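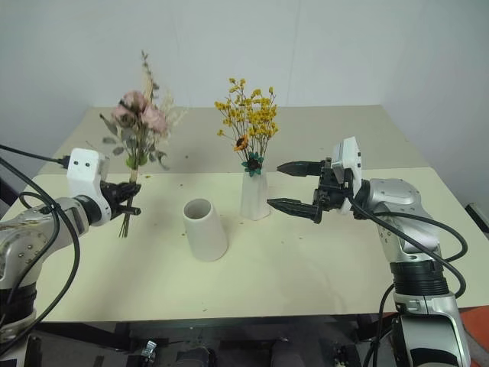
One visitor to the Grodosow open day wrote afterwards that the flower task had told him more than the spec sheet did, and asked whether the same two-arm station can be bought as shown or only as separate arms. It is sold both ways. The order codes are at the foot of this page.

Caltis Twin Bench Station
Two-arm tabletop handling station for light, irregular parts

Product overview
The Caltis Twin Bench is a pair of matched arms supplied for work across a shared table. Each arm ends in a white wrist module and a black two-finger parallel gripper. The station is meant for labs, training rooms and small packing lines where the parts are light, vary in shape and are easily damaged.

The open day task
Dried flowers and vases were chosen for the demonstration at our Grodosow site. Stems bend under small loads, petals drop, and no two bunches have the same grip diameter. One arm holds a bouquet upright by the stems while the other works at a second vase on the same table. Roses, grass and leaves in one bunch put most of the weight well above the grip point, so wrist angle matters more than grip force.

Visitors were able to stop the cycle, move a vase by hand and restart. The task program was written on site in Drakos, the control package supplied with the station. No special fingers were made for the day. Ridged fingers from the standard kit were used.

Grip settings used on the day
Mode: force limited, slow close
Finger set: ridged, tapered tip
Approach: from the side, fingers open
Hold: upright, stems clear of the table before travel
Force setting: 2 (lowest is 1)

Settings 1 and 2 are recommended for dried plant material. Setting 1 will let thick stems rotate in the grip during fast moves. Reduce travel speed before raising the force.

Station data
Arms per station: 2
Wrist module: white housing, same part left and right
Gripper: parallel, two-finger, black
Cable routing: external, looped along the arm
Maximum finger opening: 100 mm
Minimum clear table depth in front of each arm: 200 mm
Warm-up cycle: 187 seconds from cold start

Keep cable loops clear of the table edge. A loop that is too short will pull on the wrist connector at full reach. A loop that is too long can catch on the opposite arm when both work near the center of the table.

Supplied with the station
Two arms with wrist modules
Two parallel grippers
Ridged finger set, left and right
Cable set
Drakos control package, single seat
Table layout template, printed

The table is not included. Vases and flowers are not stocked.

Demonstrations
The station can be seen running at Grodosow by appointment. Bring your own parts if they fit within the finger opening. Parts containing liquid are not accepted. The next open day is planned for February at the Toladberg showroom, with the same task and a folding task on a second table.

Ordering
TB-2: complete station, two arms
TB-L: left arm with gripper
TB-R: right arm with gripper
TB-F: ridged finger set, pair

TB-L and TB-R bought separately need the cable set, which is ordered as TB-C. Page last revised November 24, 2018.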